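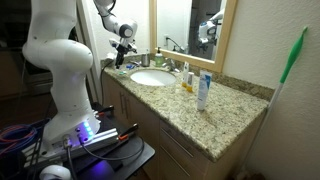

Protokoll der Besprechung zur Ausstattung der Bäder, Haus Dirden

Datum: 30. Mai 2026
Ort: Besprechungszimmer im Erdgeschoss
Anwesend: Hausverwaltung, Einrichtung, Reinigung, Einkauf

1. Protokoll der letzten Sitzung
Ohne Änderungen genehmigt.

2. Waschtische
Die Granitplatten mit ovalem Becken bleiben in allen 9 Bädern erhalten. Der Vorschlag, auf helle Platten umzustellen, wird nicht weiterverfolgt. Das Angebot von Oberholzer über 3.294 Euro für das Nachversiegeln der Platten und das Erneuern der Silikonfugen am Wandanschluss liegt vor. Otport hat 2.491 Euro angeboten – allerdings ohne die Fugen. Beschluss: Auftrag an Oberholzer, Ausführung nach Absprache mit der Reinigung.

3. Seife und Becher
Die Seifenflaschen mit Pumpe bleiben links vom Wasserhahn, daneben der Becher aus Metall. Wandspender werden vorerst nicht montiert. Der Einkauf bestellt 20 Nachfüllungen der grünen Flüssigseife bei Carnodham. Die Reinigung bittet darum, die Flaschen nicht direkt auf die Fuge zu stellen, dort bleiben Ränder zurück.

4. Pflege der Oberflächen
Auf dem Granit nur neutraler Reiniger, kein Essig und kein Entkalker. Armaturen und Spiegel werden mit einem trockenen Tuch nachgewischt. Der Aushang im Putzraum ist veraltet und wird ersetzt (zuständig: Reinigung).

5. Verschiedenes
Der Abfluss im Bad im Obergeschoss läuft langsam ab. Die Hausverwaltung prüft den Siphon. Ersatzdichtungen sind im Keller – Regal 2, unten.

Nächste Sitzung: Termin folgt per Rundmail.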